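How to Read a Past Performance Line Before Your First Day at the Races

I love this part of racing! Once the little rows of numbers start making sense, a program turns into a stack of short stories, and you'll want to read every one of them.

Start at the left with the date and track, then find the distance and surface. A horse who has done all her running in sprints is a question mark going long, so circle that right away (I use a red pen).

Next come the fractions. These are the leader's times at set points in the race, so don't mistake them for your horse's own times. Look at where your horse was at each call and how many lengths back.

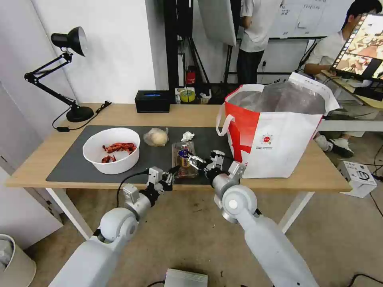
Now slide over to the finish position and the comment. "Wide turn" or "steadied" can make a dull fifth look a whole lot better, and finding one of those is a thrill.

Try it on one race first. Give yourself 25 minutes, pick 3 horses, and write a single sentence for each. Stella Obura taught me to do it that way at Gokermont, and I still have the notebook, all 154 pages of it.

Workouts are at the bottom of each entry. Save those for your second race.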